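Search posts, people, tags

Crime & Security | Ports and Ferries

The inquiry report on the Ternuvley ferry terminal bombing came out this week. It is 628 pages long and I've now read all of it apart from the technical annexes. Short thread on what it says, mainly on the time between the warning and the blast.

June 2023

The basics first. The bomb went off in November in the left-luggage room at the east end of the terminal. No deaths. Nine people were treated in hospital, most of them for cuts from glass, and one man lost the hearing in his left ear.

A phone warning was given. It went to the office of Vlachopoulos, the company that runs the ticket desks, and not to the police or the harbour office. The caller spoke for less than a minute and hung up before the clerk could ask anything.

The clerk did what her instruction card told her to do. She wrote the words down and rang the duty manager. The card said nothing about ringing the police. The report prints it in full and it is four lines long.

The duty manager was on the car deck of the Eter, which was loading for Cotanar. His radio was on the ship's channel. It took three tries to reach him.

From the end of the warning call to the explosion was 41 minutes. The police were told in minute 17. The first officers were inside the building in minute 24. The last members of the public were out of the main hall in minute 36.

So the hall was clear with five minutes to spare. The injured were nearly all outside, on the pavement in front of the hall. This is the part of the report I think deserves more attention than it has had.

The cordon was set at 40 metres from the main doors. The left-luggage room is not near the main doors. It has its own window on to the street, at the far end, and people were standing across the road from it.

The officer in charge told the inquiry that he had been given a floor plan showing that room as a staff canteen. It had been a canteen until a refit six years earlier. The plan held at the police station was never updated.

Vlachopoulos says it sent the new plan to the harbour office. The harbour office says it has no record of getting it. The inquiry couldn't settle this and says so in one paragraph.

12 replies · 57 shares

On the ship. The Eter had 164 passengers on board when the alarm went up, and the captain asked twice whether he should sail or send them ashore. He got no answer the first time and two different answers the second time.

He kept them on board and moved the ship off the berth. The report says this was the right choice on what he knew. It also says he shouldn't have been left to make it alone, and recommends that one named person on shore should have the final say in future.

The foot passengers waiting on the quay were walked back through the terminal to get out, which took them past the left-luggage door. There was a gate at the other end of the quay. It was locked, and the key was in the office that had just been evacuated. 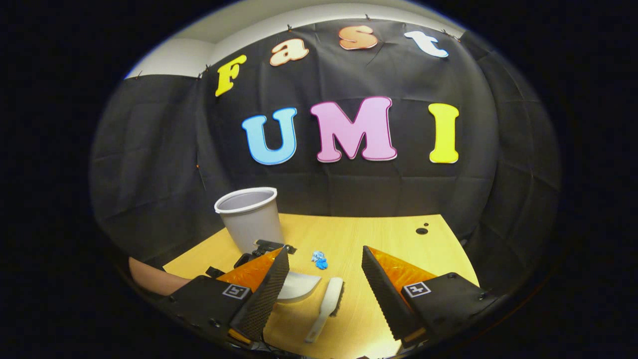 Kosmas Chrysikopoulos replies: I was in that queue on the quay. We could all see the gate and a few of us asked for it to be opened. The steward was told over the radio to bring us through the hall like on a normal day. Does the report say who gave that order?

It does, up to a point. Chapter 9 says the order came from the terminal control room, and that two people were in there at the time. Each remembers the other one speaking. The radio traffic on that channel wasn't recorded, so it stops there.

There is a section on the stewards as well. Most had been given one evacuation drill, and it was a fire drill. In a fire drill you go out by the nearest exit and gather by the front steps. On the day that's where a lot of people gathered.

The report wants separate drills for fire and for a bomb warning, with separate meeting points. It suggests the car park behind the customs shed for the second. Anyone who knows Ternuvley will know that car park is full all summer, and the report doesn't deal with that.

On the people who did it. Two men were convicted in the spring and the inquiry was told to stay away from anything covered by the trial. There's almost nothing about motive. If that's what you want, the judge's sentencing remarks are a better place to look.

It does say how the bag got in. It was handed over at the counter the evening before, paid for in cash, and given a ticket like any other bag. Bags were not scanned. Scanning had been priced up two years before and put off to the next budget, then put off again.

I have seen this described as a scandal. The report is milder. It notes that no ferry terminal on that coast was scanning left luggage then, and that the written threat level for the port was low. It does criticise the fact that no one wrote down why the plan was dropped.

There are 22 recommendations. The ones I'd pick out: every ticket desk and switchboard to have a card that says ring the police first; floor plans to be checked every year by somebody walking the building; all quay gates to open from the inside without a key.

The harbour office has accepted the lot. Vlachopoulos has accepted those that apply to it, except the one on recording its radio channels, where it wants to talk about cost. The police have said they'll respond by the autumn.

The left-luggage room is still closed. Passengers for Cotanar are being told to keep their bags with them, and there's a rope across the corridor. The quay gate has had a push bar fitted. I went and tried it last week and it opens.

Correction to an earlier post: the officers entered in minute 24 by the side door, as I said, but a harbour constable was already in the hall by then. He had come over from the fish dock after hearing the alarm. Page 211 if you want to check.

31 replies · 118 shares · 402 likes

Show more replies

Tags: ferries, public inquiries, Ternuvley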